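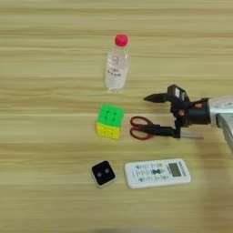 Arbeitsplatte mit Greifer, Stand Ticketeröffnung. Flasche, Würfel, Schere, schwarzes Quadrat, Fernbedienung.

Diese Seite drucken | Per E-Mail weiterleiten

Offene Werkstatt Skatanum, Bereich Robotik
Betreff: Greifer fasst neben die Schere, trifft aber zuverlässig den Tisch
Status: gelöst, mit Bauchschmerzen
Priorität: normal (vom Melder auf "dringend" gesetzt, von der Werkstatt zurückgesetzt)

Meldung

Projekt Mosa, Arm auf dem Holztisch. Der Arm soll Kleinkram von der Platte aufnehmen und in eine Kiste legen. Die Flasche mit dem roten Deckel geht. Der Zauberwürfel geht auch, sogar mit einer gewissen Eleganz. Bei der Schere fährt der Greifer hin, öffnet die Backen, senkt sich ab und schließt dann mit großer Überzeugung um Luft. Danach trägt er die Luft zur Kiste und legt sie dort ab. Im Log steht "Griff erfolgreich".

Von 10 Versuchen mit der Schere keiner gelungen. Die Fernbedienung habe ich danach gar nicht mehr probiert, man will sich ja nicht den ganzen Abend verderben.

Was ich schon gemacht habe: neu gestartet. Noch mal neu gestartet. Stecker gezogen, laut bis 30 gezählt, Stecker wieder rein.

Rückfrage Werkstatt

Bitte ergänzen:
- Welche Version vom Greifskript (Trumirero)?
- Wurde nach dem letzten Umbau neu kalibriert?
- Steht der Tisch noch da, wo er bei der Kalibrierung stand?

Antwort Melder

Trumirero in der Fassung vom Mai. Kalibriert wurde nach dem Umbau, ich war dabei. Der Tisch steht da, wo er immer steht. Jedenfalls ungefähr.

Rückfrage Werkstatt

"Ungefähr" ist bei einem Scherengriff eine mutige Einheit. Bitte mit dem Zollstock von der Armbasis zur Tischkante messen und mit dem Zettel an der Schranktür vergleichen.

Antwort Melder

Gemessen. Der Tisch steht 10 mm weiter weg als auf dem Zettel. Vermutlich hat jemand den Boden gewischt, was ich dieser Werkstatt nicht zugetraut hätte. Tisch zurückgeschoben, Füße mit Klebeband markiert.

Ergebnis: Der Greifer steht jetzt seitlich richtig über der Schere und greift immer noch Luft, aber zentriert.

Werkstatt, Eintrag 19:40 Uhr

Vor Ort angesehen. Die Position in der Ebene passt, die Höhe nicht. Der untere Finger kommt bis knapp über die Schere und bleibt dort stehen. Beim Würfel fällt das nicht auf, der ist hoch genug, um auch einen schlampigen Griff zu verzeihen. Die Schere liegt flach und verzeiht nichts.

In der Konfiguration nachgesehen: Unter "min_hoehe" ist ein Sicherheitsabstand zur Tischplatte eingetragen, dazu der Kommentar "vorläufig, nach Test wieder raus". Der Test ist offenbar noch nicht zu Ende.

Den Abstand haben wir schrittweise verringert. Bei 5 mm berührt die Fingerspitze den Scherengriff und schiebt ihn vor sich her. Noch etwas tiefer fasst der Greifer. Einmal auch den Tisch, die Delle ist klein und reiht sich gut in die übrigen ein.

Zusätzlich geändert:
- Greifpunkt der Schere vom Gelenk auf die roten Griffe verlegt. Am Gelenk rutschten die Finger ab.
- "Griff erfolgreich" wird erst gemeldet, wenn die Backen beim Schließen auf Widerstand treffen. Bisher kam die Meldung, sobald der Befehl abgeschickt war.
- Geschwindigkeit beim Absenken halbiert, bis wir uns alle wieder vertrauen.

Antwort Melder

Schere geht! Danach gleich die Fernbedienung versucht, die geht auch, wenn sie quer zum Greifer liegt. Liegt sie schräg, dreht der Arm das Handgelenk in die falsche Richtung und bleibt beleidigt stehen. Kann man das gleich mitmachen?

Werkstatt

Nein, neues Ticket. Die Handgelenksdrehung hängt am Modul von Ezzat, und da geht heute keiner mehr freiwillig ran. Bis dahin die Fernbedienung bitte gerade hinlegen.

Offene Punkte

1. Zettel an der Schranktür durch einen ersetzen, auf dem auch die Höhe steht.
2. Anschlagwinkel für den Tisch bauen. Klebeband hält hier erfahrungsgemäß bis zu einer Woche.
3. Kommentare mit "vorläufig" in der Konfiguration suchen. Wer das übernimmt, sollte sich etwas zu essen mitbringen.
4. Das kleine schwarze Quadrat auf der Platte: Wer es vermisst, meldet sich bitte. Im Greifplan steht es nicht, der Arm ignoriert es also, und das soll so bleiben.

Ticket geschlossen. Wiedereröffnen nur mit Messwert.

Diese Website verwendet Cookies, damit Sie angemeldet bleiben. Einstellungen | Einverstanden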